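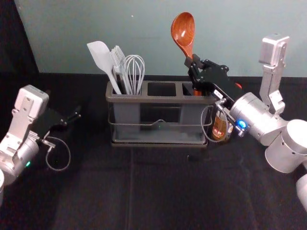 Three in the left, a wooden spoon on the right, middle left free.

Leave the middle slot empty. That's my whole argument. People see a gap in a utensil caddy and fill it – takeaway chopsticks, the second peeler, a thermometer from 2 phones ago. Then you can't get the whisk out without the spatula coming too.

I had 40 things in a pot by the hob. Forty! Used maybe five. Cleared it in August, kept a spatula, something slotted, the whisk, one spoon. Havent missed the rest.

Friends say it's a waste of space. It isnt waste, its room for your hand. Same with drawers, same with the Wasley shelf unit in my hall, but thats another colum.

1/13/25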